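Chapter 4
Sorting and Storing Small Loose Items

4.1 Scope of the chapter

Chapter 3 dealt with shelving and with items large enough to be stored singly. This chapter deals with items that are too small or too numerous for that treatment: building blocks, dice, foam shapes, game pieces and similar toys. Such items are stored in open bins, and the work of storing them consists mainly of deciding which bin receives which item.

Three terms are used throughout. The work surface is the table on which items are spread before they are sorted. A class is a group of items assigned to the same bin. A stray is an item that fits no class under the rule in force. Strays are treated in Section 4.5.

The methods follow the Lurkedon scheme, in which the classes are fixed before the first item is moved. The Ulleo scheme, in which classes are formed as sorting proceeds, is covered in Chapter 6.

A plain wooden table is a suitable work surface. Planks with a light finish give good contrast with strongly colored toys, although glare from overhead lighting can form a bright band across the wood. Foam items such as large dice should be set down away from the bins at the start, where they do not hide smaller pieces.

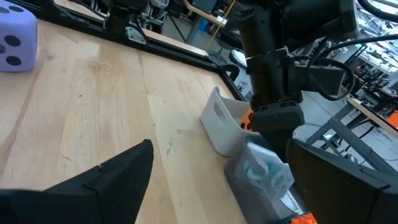
4.2 Choice and placement of bins

A bin for small toys should have smooth walls, an open top and a handle cut into the wall. A cut-out handle adds nothing to the width of the bin, so bins can stand close together. Its lower edge limits the useful fill depth for small pieces. In the exercises for this chapter, bins are filled to no more than 65 percent of their depth.

Bins are placed along one side of the work surface, and the remaining area is left to the unsorted items. Bins of different colors are preferred. White, gray and teal-blue are easily told apart, and a color name is shorter to write on a record sheet than a position. 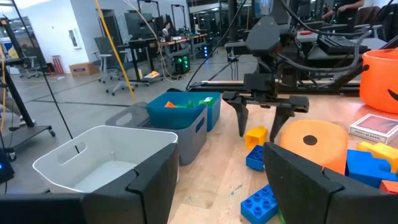
The sorting rule must be stated in terms of a property that can be judged without handling the item. Color meets this condition in most cases. Shape meets it for cylinders and studded blocks but less well for pieces that lie partly under others. Material is the least reliable of the three, as foam and hard plastic may look alike at a distance.

A rule may combine two properties, for example "blue and studded." Combined rules produce smaller classes and more strays. Irkska sheets, used in the exercises, allow up to 12 classes, but a beginner should start with four.

4.3 Order of work

Large items are moved first. A foam cylinder standing among blocks hides whatever lies behind it, and its removal may change the count on the record sheet. Blocks that touch one another are separated before they are lifted. Interlocking blocks found joined are entered as one item and taken apart only if the rule requires it.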